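The Folding Room
July 17, 2022

I have been meaning to write this one up since spring, and every time I sat down to it somebody at work changed something and I had to start over. So please take it as a report from the middle of things.

For those who are new (hello!), I work at Costach, a laundry that takes in linens and uniforms from clinics all over our end of the county. I have been there long enough to remember when the folding room was 36 people and a radio that only got one station. We are 23 now, and before anyone gets upset, most of that happened years ago, when we lost the big Lekau contract. The robots came later.

Sheets and towels have gone through machines for ages and I can't say I ever missed doing them by hand. A sheet is flat and it wants to stay flat. Uniforms are another matter – legs, drawstrings, pockets, hems that turn themselves inside out in the dryer. Those have always been ours, and I suppose we were a bit proud of it.
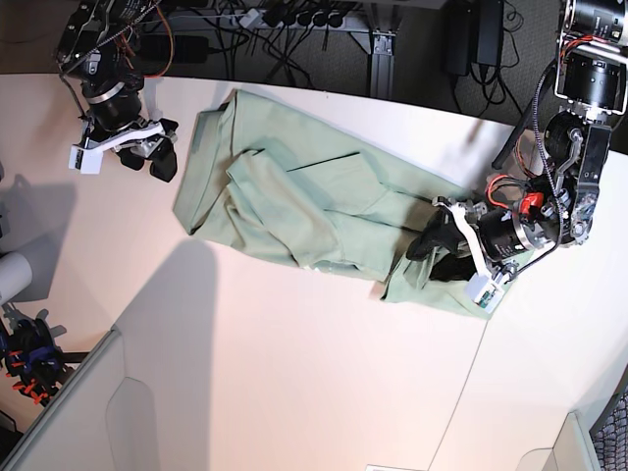

Folding Room Notes, No. 36

What I notice when I watch a gripper take hold of a hem is how much I do without thinking. I give a garment one shake and it falls more or less the way I want it. The arms have to find an end and pinch it, and go on from there. On my first afternoon at the table I kept reaching over to help, the way you would with a child doing up a coat, and had to be told very kindly to sit on my hands.

My own job has changed more than I expected. Two mornings a week I am off the line and working with the arms, which are part of a trial we call Stotamia (don't ask me, it was named before I got there). I lay things out, I say what I would call a decent fold, and I write down what went wrong. I never thought of folding as something I had opinions about, and I now have a whole notebook of them!

My feet are glad of it, I will admit. A normal shift used to be 500 pieces standing up, and my best ever was 972, in a September when every clinic seemed to send everything at once. I was very pleased with myself and could hardly lift my arms at supper.

I do worry, though. The newer people ask me whether there will be a folding room in a few years and I don't have an answer for them. We were promised in writing that nobody loses hours while the trial is on, and I believe it, but a trial ends. I would also like the pay for the table mornings to be settled, as it is still being called "light duty," and my head is more tired after one of those than my back ever was.

Next time I will tell you about our visit to the Fodor plant, where they let the folders pick which garments the machines should learn first. I came home with a long list.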